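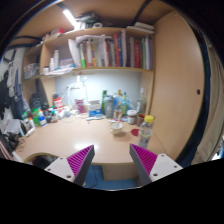
6 min read

So on Monday I went back to Gyamfi for the first time since I switched to the training side of things, and I ended up staying three hours longer than I'd planned, mostly talking. I used to pack there (I did four years on the small goods line, before my knees had opinions) and I still know most of the people on days.

If you're new here, Gyamfi ships household stuff out of the big building in Garkness. Bottles, cups, brushes, boxes, little tubes of hand cream, all the things that pile up on everybody's desk at home, mine included. It used to be that every one of those got picked up by a person, looked at, and set in a carton. Now 17 of the stations have an arm doing the picking, and the people who used to stand there do something else. What that something else is, well, that's what I wanted to find out!

Korkor Abugri started the same spring I did, and she's on what they call recovery now. When an arm gets confused it stops and a light comes on, and she walks over, sorts it out, and presses resume. She told me glass is the worst. Clear bottle, clear cup, shiny surface under it, and the thing just sits there thinking. "It's like my uncle looking for his glasses," she said. Hairbrushes are bad too, apparently, and anything lying flat, like a lid. A person gets a fingernail under a lid without thinking about it. The arm has two fingers and no fingernails.

What she likes: her wrists don't hurt. She said that first, before I'd even asked. What she doesn't like is the walking, and the fact that she's alone most of the shift. We used to talk all day on that line. You stood elbow to elbow and heard about everyone's divorce. Now Korkor covers her stations by herself and the next person is way down at the other end, and by the time she gets to lunch she says she's practically shouting at people just to hear a voice.

Ayuba Akolgo sees it differently, but Ayuba got the good job. He teaches the arms. He spends his mornings with a hand-held gripper doing ordinary pickups over and over, cup, bottle, jar, box, and the recordings go to Troritz, who make the software. He's done 4,000 of them. He's proud of it, and he should be, he was always the neatest packer we had. I did ask if it bothered him, showing a machine how he does it. He thought about it for a while and said it bothered him more when the company brought in kids with stopwatches to tell him he was slow. Fair enough.

His sister Augustina is not so cheerful. She's still packing by hand, on the odd-shaped orders, and her point is that all the easy stuff went to the arms and all the awkward stuff came to her, but the target hardly moved. It was 954 items a shift when everything was mixed together. You got your run of nice square boxes and you could catch up. Now it's lamp, lamp, mop head, lamp — and the number on the screen still goes red at the same speed it always did. She's asked for it to be looked at. Cecilia Adjei, who runs the floor, told me she agrees with her and that it's "in the conversation," and I have worked in enough places to know how long that conversation can get.

I liked Cecilia though. She showed me the schedule for the swaps they're trying in March, where people rotate between recovery, teaching and hand packing so no one's stuck alone all week. Augustina has her name down for the teaching already. Korkor wants two people on recovery at a time and says she'll trade a break for it, which I told her not to say out loud where a manager can hear.

Next time I'm driving out to Ilton, where Ewurabena Bawa's crew got their arms a year earlier. She says I should bring snacks, the vending machine's been broken since summer.

Contact | © All posts mine, please ask before reposting | Back to top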